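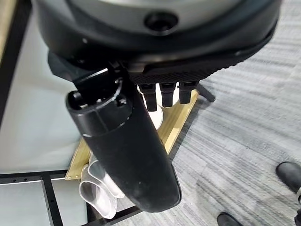
One reader wrote to us that she keeps every plastic bag and every soft box that comes into her kitchen, that the drawer does not close anymore, and that she would like to know which of them she can throw away with a good conscience. We receive this question in many forms, so we have put it at the beginning of this page. The short answer is: keep the clean ones that have a closed bottom and no smell, and let the others go.

Plastic bags and soft containers in the kitchen: frequent questions
Hallitz Household Advice, last changed 09/03/2026

Which bags are worth keeping?
Bags that are a little thicker, that are clear or milky so you can find out what is inside without opening, and that did not contain raw meat or fish. Bread bags are good for bread again. Thin bags from the vegetable counter are mostly too weak for a second life with food, but you can line a small waste bin with them.

How many should I keep?
As many as go into one container with the lid closed. We advise a box of nearly 3 liters for a household of two persons. When the lid does not go down, take out the oldest ones first.

Can I wash a plastic bag?
Yes, by hand. Turn it inside out, use lukewarm water with a drop of dish soap, rinse it well and let it dry completely. Do not put it in the dishwasher. A thin bag can be carried by the water to the heating element, and then you have a repair to pay.

How do I dry it?
Over a bottle or over a wooden spoon that stands in a jar. The bag must stay open at the bottom side so that air can come in. If you hang it on a line with one corner, the two walls stick together and the inside can be damp the next morning. We also sell the Zikar drying stand, which has 8 arms and folds flat, but the spoon does the work too.

My bags became cloudy. Are they still good?
Cloudy plastic is often only a film of fat or lime. Wash the bag one more time and add a spoon of vinegar to the water. If it stays cloudy and feels sticky, do not use it for food. For screws, wool or cables it is still fine.

May I use a bag two times in the freezer?
For vegetables, berries and bread, yes. For meat, no. Please look at the corners before you fill it again, the small holes are nearly always there. Fill it with water over the sink and press softly – you will notice it fast.

What is the difference between a bag and a soft container?
On this page we call it a soft container when it stands up by itself and has walls that you can press in with the fingers. Everything that falls down when it is empty, we call a bag. The washing is the same, but soft containers need more attention in the fold at the bottom, where old food likes to stay. A bottle brush helps.

How should I fold soft containers to save space?
Press the air out slowly, fold the bottom flat and lay one on top of the other. Do not fold them always on the same line. The plastic becomes white there, and later it breaks on this place. If you have room, it is better to put them inside each other without folding.

Can I put hot soup into them?
Only if the producer writes that it is allowed. If you do not have the package anymore, let the soup become cold first. The Pretus soft containers in our shop are for cold and frozen food only, also when they feel quite strong.

The clip does not hold anymore. Do you sell it separately?
For the Zikar bags, yes, under order number 114. For other makes we cannot help, but a clothespin is a good replacement for dry food.

Labels: what stays on and what comes off again?
Paper tape holds well on dry plastic and comes off without marks. Write on it before you stick it. Normal stickers leave glue, and this you remove with a little cooking oil and a cloth, then wash with soap. Permanent marker directly on the bag stays longer than you wish.

Where should I store them, can it be under the sink?
It can, if it is dry there. We prefer a drawer or a shelf away from the oven. Please keep all bags out of reach of small children, also the small ones and also those which you use only for cables.

Do you take old bags back?
In the store in Ritchie Street we have a bin next to the entrance for clean and dry bags. Bags with food in them we must throw in the normal waste, so please empty them at home. By mail we do not accept them. Your town may have other rules for soft plastic, so please ask there before you put it with the bottles.

I want to order for a club kitchen. Is there a larger package?
Yes, the flat freezer bags come also in a carton of 2000 pieces. The carton is sent on its own and can arrive on another day than the rest of your order. We cannot take it back when it is opened.

One bag from my package is glued shut. What can I do?
Rub the opening between two fingers which are a little wet. This helps in most cases. If the seam is really closed by the machine, write to us with your order number and we send a new package in the next delivery. You do not need to send back the old one.

My question is not on this page.
Please use the contact form and choose "kitchen, storage" in the list. In March the answers take somewhat longer because we count the stock. Questions about delivery have a separate page, and the link is in the menu under "Orders".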